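About Grarken Cooking School

Grarken teaches everyday cooking to adults in Torkimville. We run evening and weekend classes out of a former hardware store on Ammann Street, two doors down from the post office.

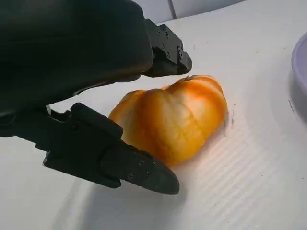

We started with one stove and a single course, Dinner on a Weeknight, taught by Sheldon Girard. Sheldon had cooked in hospital kitchens for most of his working life and wanted to teach people who had never been shown how to make a meal. The first group met in his sister's church hall. Two people from that group still come to classes, and one of them now teaches our bread course.

Tyson Tremblay joined in the second year. He handles baking, pickling and anything that goes in a jar. He also writes the recipe sheets, so if you find a mistake in one, he is the person to tell.

What we teach

Our main program is the Basics course. It runs for eight weeks and covers knife work, stocks and soups, eggs, rice and beans, roasting, simple sauces, and how to shop for a week without throwing half of it out. There is no test at the end. On the last night everyone cooks one dish and we eat together at seven.

Shorter classes change with the season. Spring is mostly greens and fresh pasta. In June we start preserving, beginning with strawberries and moving on to cucumbers and beans as they come in. Fall is squash, apples and pie crust. Winter is for braises, dumplings and bread.

We also offer a knife sharpening evening, a class for people cooking for one, and a class on cooking with a small budget. The budget class is free. You need to sign up for it like any other class, as it fills early.

How classes work

Students cook at shared benches, two to a bench. You do the cooking yourself. The instructor shows a step, then comes around while you do it – nobody sits through a long demonstration. Aprons, knives and pans are provided. Bring closed shoes and a container for leftovers.

A single class costs $39. The Basics course is $400 for all eight weeks, and you can pay in two parts. If you have to miss a week, you can make it up in the next session at no charge. Cancel at least two days ahead and we return the full fee for a single class.

Please tell us about allergies when you book. We can work around most of them, but our kitchen handles nuts, wheat, eggs and dairy, and we cannot promise that any surface is free of them.

The Plulus shelf

By the front door there is a set of shelves we call Plulus, after the grocery that used to give us its extra produce. The grocery has closed, but the name stayed. Students and neighbors leave garden vegetables, spare jars and cookbooks there, and anyone can take what they need. You do not have to be enrolled.

Our library

We keep a lending library of cookbooks in the back hallway, most of them donated. Students can borrow one book at a time for up to 50 days. The community cookbooks from local schools and churches have to stay in the building, though you are welcome to copy recipes from them. One of these, a spiral-bound book with 365 suppers in it, is where our chicken and rice recipe comes from.

Visiting and contact

The office is open from noon until six on class days. You can stop in, look at the kitchen and ask questions before signing up. Parking is behind the building – use the alley entrance, as the front spaces are for the post office. There is a ramp at the back door, and one bench is set at a lower height for anyone who cooks sitting down. Ask for it when you book.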